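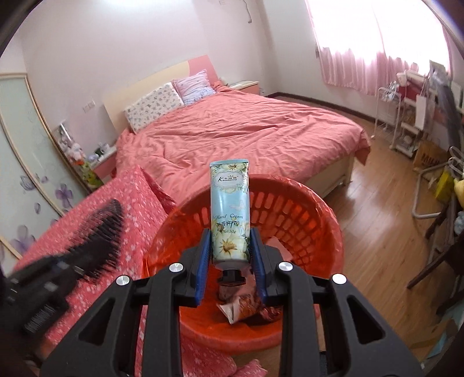

Verna's room, with the orange basket on the floor

My grandmother's cousin Verna Benavides was the sort of woman who packed for a journey by taking everything she owned off its shelf, having a good look at it, and putting most of it back again. She had been asked to Dustcombe for the winter, to stay with Essam Younis and his sister in the tall house by the chapel, and she had said yes in December, in a rush, on the telephone, with a pan of milk coming up behind her. Now there was the matter of getting ready.

She began with the bedroom, as it had the most in it. The pink duvet could stay as it was, for she would be sleeping under it one more night and saw no sense in making a bed twice. The nightstand by the wall was another thing altogether. She sat down beside it meaning to clear it in five minutes, and picked up the little picture frame, and that was the end of the five minutes and a good many after them. Then there was the stuffed toy to think about, and whether a grown woman could arrive at somebody else's house with it under her arm. (She could, she decided, and if Essam laughed he could carry her case up the stairs by himself.)

The hand cream with the flowers on it was to go in her coat pocket for the train, the carriages on the Dow line being so dry, and the black hairbrush was to go in last, after she had used it. She told herself this three times, aloud, so as not to forget.

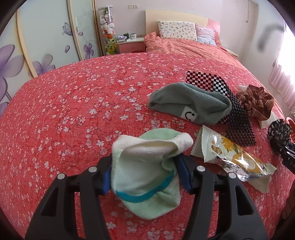

Socks had always been Verna's weakness. Her mother had knitted hers in brown and grey, good thick ones that itched from the heel upwards, and Verna had promised herself at the age of six that when she had money of her own she would have every colour going. She had kept that promise so faithfully that the drawer no longer shut. So out they came on to the red flowered cover, and she went through them with great seriousness, the mint-green first, then the grey-green with the smiling face on its patch, which had cheered her through a whole wet week in Clalitz when the hotel boiler failed. How could she leave that one behind? She couldn't, of course, and she said so to the sock.

By the time the light went she had packed a cardigan, her tablets and a great many socks, and was sitting on the edge of the bed eating toast. The telephone rang in the hall. It was Essam, wanting to know if she had anything warm for her feet.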